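Workshop Tips: Planning and Buying for a Small Table-Clearing Robot

By Femi Ekpo

In our workshop at Flescombe we have had a robot arm for clearing and sorting a table since August. Many people write to me with the same question: how much money do I need, and what should I buy first? I am not a seller of machines, and English is my third language, so I will try to write it simply and in the order in which I would do it again.

Start with the job and not with the arm. Take a sheet of paper and write down which things the robot must pick up, where each thing must go, and how many times per day. Our first list was very short: pens into the holder, waste paper into the basket, bread onto the plate, bottle standing up. It looks like a small job. Then we began to measure the things, and we understood that a pen and a bread roll ask for very different hands.

Measure the widest thing and the thinnest thing. The gripper must open more than the widest, with a little space on both sides, and it must close fully for the thinnest. Sellers give you the opening in millimeters, but some of them measure it between the metal parts, before the finger pads are put on. Ask for the number with the pads. We lost 11 millimeters this way and had to send the first gripper back.

Flat things are the most difficult. A ruler lying on a smooth table gives the fingers almost nothing to hold. If your list has many flat things, keep some money for thin fingertips, or leave the flat things to a person.

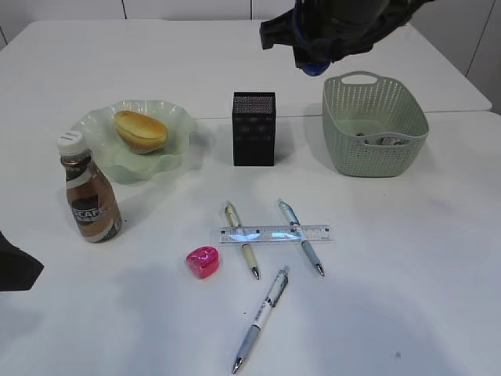
Now about the budget. I divide it in four parts: the arm, the gripper, the table with everything that stands on it, and the time of people. Most beginners write down only the first one. For us the total was 3,591 dollars before the time of people, with a used arm. A new arm would have made it much more, and I don't think we would have learned anything extra from it in the first year.

A used arm is a good choice if you can see it moving before you pay. Go there. Ask the seller to move every joint slowly from one end to the other, and listen. Ask for the power supply and the original cables, and look at the plugs for bent pins. Ask also if the software license goes with the arm or stays with the old owner. With our Stirna arm the license was not included, and we found this out on the third day.

For the gripper I would buy new. Pads and fingers wear out, and with an old model you may search a long time for spare ones. Ours is from Clumura, and a set of spare pads costs 179 dollars. This is a lot for two pieces of rubber, so put it in the plan from the beginning. We now order two sets together and pay the shipping one time.

The table is cheap but it decides many things. We use two white tables pushed together. White is good because dark things show well on it, but clear plastic and white paper show badly, and a shiny ruler gives reflections. If I bought again, I would ask for a matte surface in a light gray. Check that both tables have the same height before you fix anything. Two tables of the same model from the same shop can still be different by a few millimeters, and small things get stuck at the seam.

Light is also in the budget. One strong lamp makes hard shadows, and our program took the shadow of a bottle for a second thing. Two softer lamps, one from each side, were better.

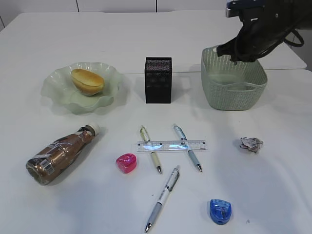
Page last changed: 2/10/19

Containers come next, and please don't choose them by beauty. I bought ours in the household shop, all in one afternoon. The green plastic basket is the best of them. It is wide and the gripper can come into it from above without touching the walls. A pen holder is more difficult, with a much smaller opening, and the pen must be turned upright first. If your robot is a beginner, like ours was, give it a wide box for the pens and keep the nice mesh holder for later.

Light containers move when they are touched. Put a little double-sided tape under the corners, or a piece of rubber mat. One roll of tape was enough for all our containers.

For glass you need to think twice. A plate with a wavy rim looks nice, but every part of the rim has a different height. Either buy a second one at the same time, in case of breaking, or practice with a plastic plate first.

Plan the cables before the arm is fixed to its base. Leave enough length that the arm can reach the farthest corner, and then some more. Too short is worse than too long. But a long loop can hang down and sweep over the table, so buy a packet of hook-and-loop straps and tie the cable to the arm every 200 millimeters. Don't use plastic zip ties in the first months, you will open and close them all the time.

Keep a small box with test things. I mean real things from daily life, the same ones every day: pens of different thickness, two pencil sharpeners, a ruler, a drink bottle with the cap closed tight, paper balls, a bread roll. They cost almost nothing. Write the place of each one on a sheet, so that you can put the table back in the same state and compare one setting with another. Change the bread roll when it becomes hard, it does not behave the same anymore. 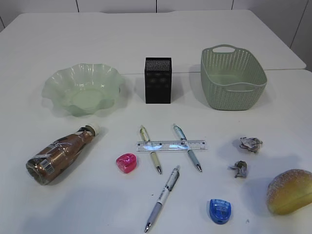

The time of people is the part I calculated worst. Every trial needs somebody who puts the things back on the table. I had planned one hour a day for this and it was nearer to three in the first weeks. If you pay your helper, this will soon be bigger than the price of the gripper. If you do it yourself, then please write the hours down anyway, because you will be asked for them when you want to buy the next thing.

Make a simple page with three columns: what it costs now, what it costs per month, and what it costs if it breaks. For the arm the third column is the important one. Ask the seller what a repair of one joint costs and how many weeks the arm will be away. If he can't answer, write down a high number.

Insurance: our normal workshop insurance did not include the arm. We had to send a letter with the serial number and a photo of the place. It cost little, but it took a long time, so send the letter early.

Some small tips which did not fit in another place:

Buy the emergency stop button together with the arm and fix it where your left hand can reach it also.

Keep drinks closed. If a bottle must be moved by the robot, practice first with water in it, never with coffee or milk.

Round things roll. A pen with a clip stays in its place much better than a pen without one, so for the first trials buy pens with a clip.

Clean the table with a dry cloth before each session. Crumbs and dark specks can confuse the picture recognition, and sugar sticks on the pads.

Keep all boxes and foam until the return time is over.

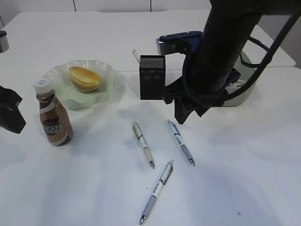
When should you buy a second arm? We asked ourselves this after half a year. The offer from Zarei was good, and I had nearly signed it. Then I looked at our sheet with the hours and saw that the arm was standing still for most of the day, waiting for us to prepare the table. A second arm would also have waited. We spent the money on better lamps, two sets of pads and a helper for the mornings.

If your arm is really busy all day, then a second one can be right, but calculate the space again. Two arms over one table need a clear rule for who may be in the middle, and the software for this is often sold separately. Ask for the price of it in the same offer.

Last thing, about offers in general. Ask always for the price with delivery, tax, cables, power supply and one year of updates, on one page. I received three offers for the same gripper, and the one which looked cheapest was the most expensive after I added the missing parts. Keep the old offers in a folder too. I have used mine two times already to get a better price on spare parts.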